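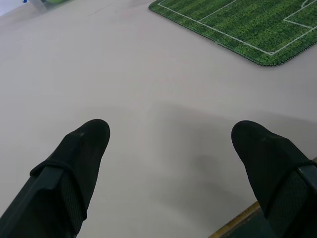
Farnus Brings Two-Armed Robots to Its Winlow Packing and Sorting Site

WINLOW, April 29, 2022 - Farnus, a supplier of toys and sports goods to schools and clubs, today announced that it will introduce two-armed robots at its Winlow site, starting in July. The robots will handle small items at five sorting tables. The work is carried out with Surnetach, the company's automation partner, under a program named Akolgo.

The Winlow site employs 126 people. No positions will be cut as a result of the program. Employees who now sort small goods by hand will be offered paid training as table operators, and will set up each job, check the results and decide when a robot is to be stopped. Shift times and pay grades remain as they are.

The site's catalog holds 885 items, many of them light, round or soft. Such goods are hard to automate and tiring to handle for a full shift. Sorting staff have asked for several years for relief from repeated reaching and gripping, and their requests shaped the choice of the first tasks. Tabletop games and small balls come first, with bagged sets to follow once the operators are satisfied with the handling.

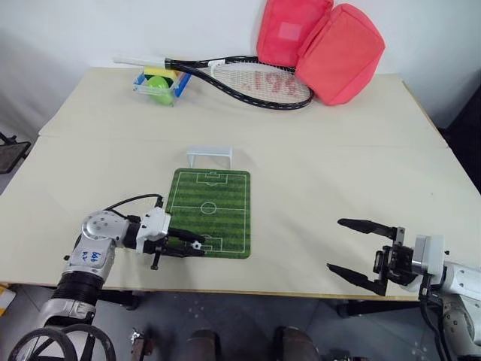
A miniature soccer ball held in the left gripper over a printed field mat.

Under Akolgo, each task is tried at a table before it is moved to the sorting area. Operators take part in these trials and may send a task back for further work. Farnus has agreed with employee representatives that records from the tables will be used to improve the handling of goods and will not be used to rate individual workers.

Training will take five days per employee and will be held on site during normal hours. Places will be offered first to those who have worked longest in sorting. Staff who prefer to stay in manual packing may do so - no one will be required to change roles.

Information sessions for all shifts will be posted on the site notice boards.

About Farnus
Farnus supplies toys, games and sports goods to schools, clubs and retailers from its site in Winlow.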